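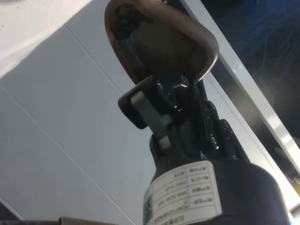
Etiqueta blanca a dos columnas, con código QR.

Cuidado y registro de la mantelería blanca en salas de uso común

Servicio de Intendencia, Centro Zedine. Revisado el 19 oct 2021.

El presente procedimiento se aplica a los manteles blancos de algodón del Centro. Cada pieza se identificará con su número de inventario, la fecha de alta y la sala de destino. Los manteles 157 y 191 quedan reservados para la sala Ketov por su mayor caída.

1. Revisión previa

Extienda el mantel con luz lateral y retire las partículas sueltas con un cepillo seco y suave. No frote las manchas antes de conocer su origen. 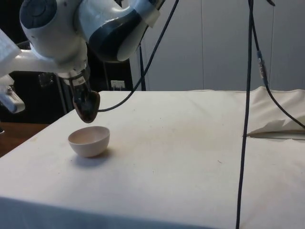
Las manchas de grasa se cubrirán con talco durante 14 minutos y se cepillarán después. Las de café o té se aclararán con agua fría por el reverso.

2. Clasificación

Los manteles se separan en dos grupos: los que admiten un nuevo uso y los que pasan a lavandería. Las arrugas leves no justifican por sí solas un lavado. Las motas de suciedad y los roces grises repartidos por la superficie, como los que presenta este mantel, sí obligan a incluir la pieza en el segundo grupo. La decisión se anotará en la hoja de salida.

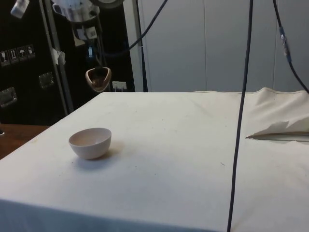
3. Lavado y planchado

Lave a 60 °C, sin suavizante. El planchado se hará con la tela todavía húmeda, empezando por el centro. En los bordes conviene trabajar por el revés. Si después queda alguna marca en la parte plana, puede situarse sobre ella un cuenco pequeño, como el que se ve aquí, siempre que la base esté limpia.
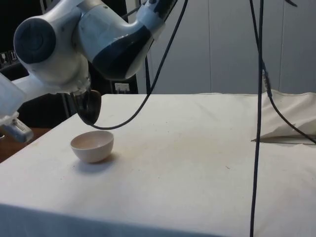
4. Colocación y retirada

La caída frontal debe quedar recta y sin pliegues marcados. Antes de retirar el mantel se despejará por completo la mesa. Una pieza pequeña, incluso un cuenco como el que aparece sobre la tela, puede volcar si se tira de una esquina. Doble la tela hacia dentro y deposítela en el saco correspondiente.

Las incidencias se comunicarán a Chaimae Filali, responsable de Intendencia.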